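4 Betrieb eines Git-Dienstes auf Einplatinenrechnern

4.1 Versuchsaufbau

Für die Messungen am Standort Flondstead wurden zwei selbst gehostete Git-Dienste auf baugleicher Hardware installiert. Ukico wird als einzelne, statisch gelinkte Binärdatei ausgeliefert und bringt eine eingebettete Datenbank mit. Haddad läuft in einer virtuellen Maschine mit automatischer Speicherbereinigung und setzt einen separaten Datenbankserver voraus. Als Plattform diente in beiden Fällen der Einplatinenrechner Wuren mit passiver Kühlung. Das Betriebssystem lag auf einer SD-Karte, die Repositories lagen auf einem über USB angeschlossenen Datenträger.

Der Testbestand umfasste 19 Repositories. Ein Teil davon enthält fast ausschließlich Quelltext, der andere Teil auch Binärdateien, die ohne Auslagerung direkt eingecheckt worden waren. Beide Dienste erhielten denselben Bestand. Vor jedem Durchlauf wurde der Rechner neu gestartet und der Seitencache geleert, damit kein Lauf von den Lesezugriffen des vorherigen profitierte.

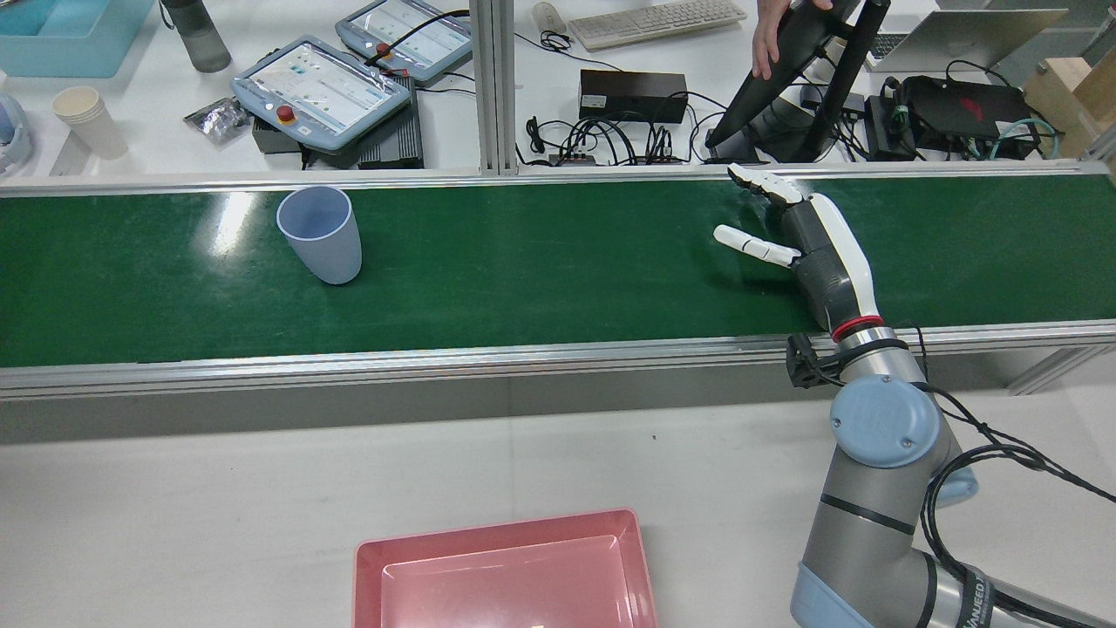 Abbildung 4: Roboterhand über einem grünen Förderband mit Becher

4.2 Lastprofil

Das Lastprofil bestand aus einer Folge von Klon-, Abruf- und Schreibvorgängen, die ein Skript von einem zweiten Rechner im selben Netz auslöste. Ein Durchlauf umfasste 800 Anfragen. Davon entfielen 50 auf vollständige Klone, der Rest auf inkrementelle Abrufe, das Hochladen kleiner Commits und Seitenaufrufe der Weboberfläche. Alle Git-Zugriffe liefen über SSH. Der Zugriff über HTTPS wurde in einer getrennten Reihe gemessen und wird in Abschnitt 5 behandelt.

Gemessen wurden die Antwortzeit auf der Seite des Clients sowie Speicherbedarf und Prozessorlast auf dem Wuren. Die Messwerte wurden lokal in eine Datei im Arbeitsspeicher geschrieben und erst nach dem Ende eines Durchlaufs auf den Datenträger kopiert. Eine Aufzeichnung auf der SD-Karte hatte in den Vorversuchen die Schreibvorgänge des Dienstes verzögert.

Insgesamt liegen 101 gültige Durchläufe vor. Läufe, bei denen der Rechner wegen Überhitzung den Takt absenkte, sind darin nicht enthalten.

4.3 Einfluss der Packdateien

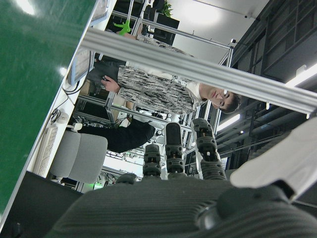

Git speichert ältere Objektversionen in Packdateien als Differenz zu einem Basisobjekt, das seinerseits wieder als Differenz abgelegt sein kann. Um ein Objekt am Ende einer solchen Kette auszuliefern, müssen alle Zwischenstufen aufgelöst werden. Der Aufbau gleicht dem der Finger in der Aufnahme: Segment folgt auf Segment, jedes ist über ein Gelenk mit dem vorigen verbunden, und die Spitze ist nur über die darunterliegenden Glieder an die Handfläche angebunden. Bei kurzen Ketten fällt der Aufwand auch auf schwacher Hardware kaum ins Gewicht. Bei langen Ketten und großen Binärdateien wird der Arbeitsspeicher zum Engpass, und das System beginnt auszulagern.

Unter Haddad trat dieser Fall deutlich früher ein als unter Ukico. Die Laufzeitumgebung und der Datenbankserver belegen bereits im Leerlauf einen großen Teil des Speichers, der dann für das Auflösen der Ketten fehlt. Eine Verkleinerung des Heaps verschob das Problem lediglich: Die Auslagerung ging zurück, dafür nahmen die Pausen der Speicherbereinigung zu, und die Weboberfläche reagierte während eines Klons zeitweise nicht. Bei Ukico blieb die Oberfläche auch bei parallelen Klonen bedienbar.

Die maximale Kettenlänge wurde anschließend für beide Dienste herabgesetzt und der gesamte Bestand auf einem leistungsfähigeren Rechner neu gepackt. Die Packdateien wurden dadurch größer. Die vollständigen Klone liefen in beiden Fällen schneller, bei Haddad mit dem größeren Gewinn.

4.4 Datenträger und Sicherung

Die Sicherung wurde nachts per Zeitplan gestartet und überschnitt sich mit keinem der Messläufe. Bei Ukico genügte es, den Dienst anzuhalten und Datenbankdatei, Konfiguration und Repositories zu kopieren. Bei Haddad kam ein Datenbankabzug hinzu, der vor dem Kopieren der Repositories erstellt werden musste, damit sich beide Stände einander zuordnen ließen.
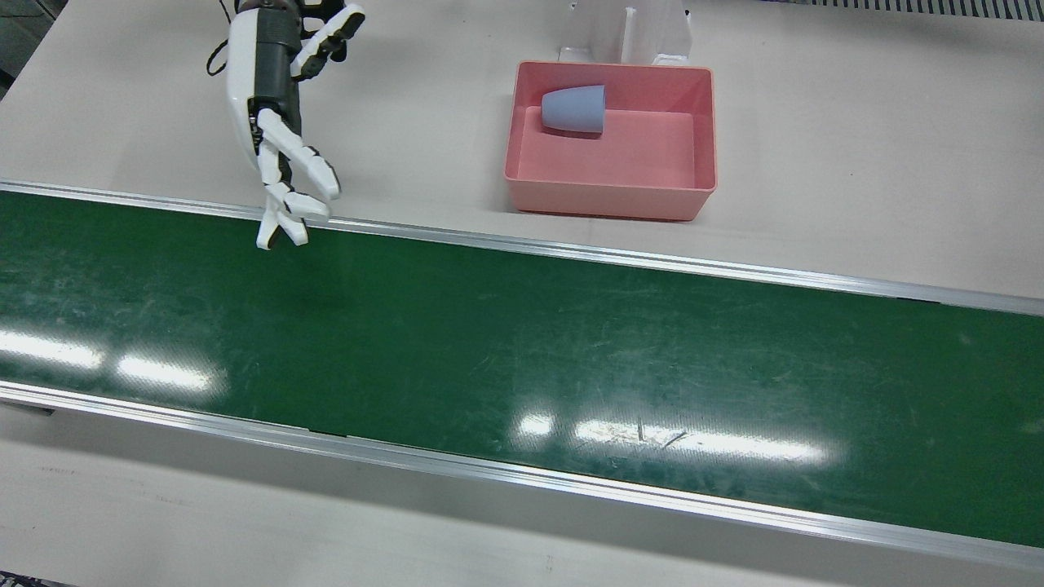 Reicht die SD-Karte als einziger Datenträger für den Dauerbetrieb aus?
Für einen reinen Lesespiegel genügt sie; sobald regelmäßig geschrieben wird, sollten Repositories und Datenbank auf einem eigenen Datenträger liegen.

Die Einschränkung betrifft vor allem die vielen kleinen Schreibzugriffe der Datenbank. Sitzungsdaten und Aktivitätsprotokolle der Weboberfläche erzeugen auch dann Schreiblast, wenn keine Commits eingehen. Beide Dienste erlauben es, die Sitzungsdaten im Arbeitsspeicher zu halten. Nach einem Neustart müssen sich die Nutzer dann erneut anmelden. Für die Messungen in Abschnitt 5 wurde diese Einstellung beibehalten.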